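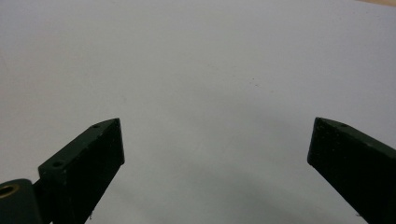
## 4.2 Plain surfaces and the wiping task

**Figure 4.** Wrist views with the gripper open over a pale surface. Neither finger holds anything. First view at the start of the section, second view with the discussion of specks.

Of the chores in the Birnis set, wiping a surface was the one we expected to be easiest. There is no object to grasp at the start and nothing to sort. The operator brings the hand-held gripper over the work area, decides whether it needs wiping, and either picks up the cloth or moves on. Jalali and Moradi wrote the instructions for this task and kept them short, on the view that a person in a kitchen or a repair shop makes the same decision at a glance.

The policy did poorly on the deciding part. Once it had the cloth in its grip, its strokes were acceptable in all four test rooms. Before that point it often hovered. We put this down to how little a plain surface gives the network to work with. In the first view of Figure 4 there is a strip of tan at the upper right corner and one tiny dark speck, and the rest is close to white apart from the gripper and the soft shadow between the fingers. The shadow is the largest change in brightness anywhere on the surface. In early training the Fotulik model treated shadows of this sort as dirt and reached for them.

Eshun retrained the model with the lower part of the view masked in half of the batches. This removed most of the reaching at shadows. It also made the model slower to close the fingers on the cloth, and we kept the change only for the deciding stage.

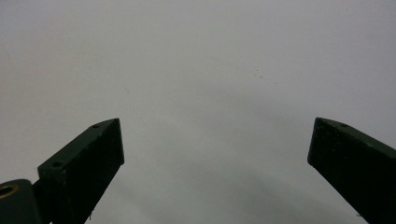 *Reading time for this section: 2 minutes*

The specks in the second view raise a different problem. There are a few of them, above the center and slightly to the right, and they are small enough to be dust or minor marks. We asked two labelers, Safavi and Bagheri, to say for each recording whether the surface needed wiping. They disagreed most on views like this one. Bagheri's rule was to wipe if in doubt. Safavi's was to leave anything he would not notice while standing. Both are reasonable ways to keep a house, and the policy had been trained on a mix of the two.

We therefore scored the deciding stage against each labeler separately. Under either rule the policy finished the chore without help in nearly 8 of every 10 trials on visibly dirty surfaces. On surfaces with only faint marks its choices followed neither rule. For now we would let the machine wipe when told to, and leave the question of when to a person. Section 4.3 repeats the test on the Ranjbar shop benches, where the surface has more texture.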